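Benchtop wrap over old laminate – worth it or money down the drain?
Renovation and Repairs > Kitchens

marl_and_grit
Posted Monday 7:14 pm
We've got a rental in Skemton with a kitchen from the year dot. Benches are solid but ugly, a sort of mustard colour with a burn near the stove. Quote for new tops came back at $582 a metre before the sink cutout and I nearly choked. Partner has found marble-look vinyl wrap online, brand called Keltska, and reckons we can do the lot in a weekend. I have my doubts. Every review is either five stars written the day it went down or one star written a year later. Has anyone here lived with the stuff for longer than a winter?

possumgate
Yes. Two kitchens. First one I pulled off after eight months because it bubbled beside the kettle. Second one is still down and looks fine, but it's in a granny flat where the only thing that gets cooked is toast.

Tilda_R
I'll be the one to disagree. Ours has been on for four years and visitors still ask who did the stone. Prep is everything. Sugar soap, light sand, metho wipe, then a heat gun on the corners. People who complain have usually slapped it over grease.

marl_and_grit
Fair enough Tilda, but do they really think it's stone? I've seen these patterns in the shop and the veins repeat. Once you spot the repeat you can't stop seeing it.

Tilda_R
You can't see a repeat if the piece is short enough. Mine is a galley.

dunnyscrew
I'm with the OP. I priced it up properly last March, when my sister wanted to do hers. Film, primer, edge sealer, decent squeegee, new silicone for the sink. It stopped being cheap pretty quickly. Then you cut a lemon on it without a board and there's a white line forever. The packet said "scratch resistant", which as far as I can tell means nothing at all.

The pattern matters more than people let on, too. Plain white shows every crumb and black shows every fingerprint. If you must go marble, get one with a bit of brown through it along with the grey, and go for uneven veins over those tidy diagonal ones. 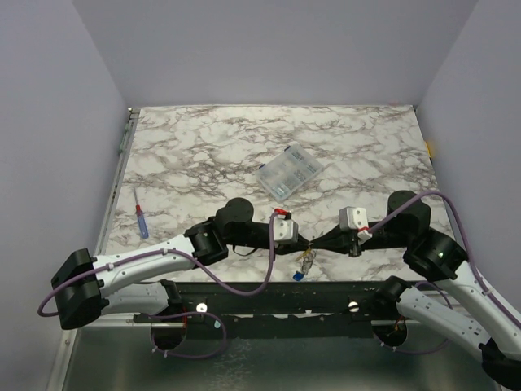 The other thing is light. Under a warm bulb the cheap greys go a bit purple, and you won't know until the backing's off and it's stuck down. Get a sample and leave it on the bench for a week. If the seller won't post a sample, I'd take that as your answer.

Rocío Montoya
I manage a few rentals and I'd add a boring one: check your lease or your landlord insurance before you do anything. Had a tenant wrap a bench without asking. It looked good, I'll admit. When it came off it took the surface with it and we argued over the bond for 40 days.

possumgate
Was that the wrap's fault or the way they pulled it off? You're meant to warm it first.

Rocío Montoya
No idea. I only saw the result.

benchwarmer_el
Elsie Hartley here, I used to post under my full name before the forum swapped logins. I laid tops for a living and I'm not convinced by either camp. Wrap on a flat, dry bench away from heat, fine, a few years. Wrap around a sink cutout, no. Water finds the join and the board underneath swells, and then you're buying new tops anyway with the cost of the film on top. Tilda, how's yours at the sink?

Tilda_R
The sink is on a separate bit of stainless so I can't say.

benchwarmer_el
Right, well, that's a big thing to leave out.

Tilda_R
I wasn't asked! And it's still held up everywhere else.

marl_and_grit
Sink's smack in the middle of our long run so that's not encouraging. Has anyone tried the Chambi one? It claims to be waterproof at the joins.

dunnyscrew
The film is waterproof. They're all plastic. The join is a join. I'd want to see one that's more than 2 years old before I believed a word of it.

possumgate
Second-hand tops are worth a look. There's a salvage yard out past Netgate that had a stack of laminate offcuts for $40 each. Ugly, but not mustard.

marl_and_grit
Might go for a squiz Saturday. Partner has already ordered a sample of the grey though.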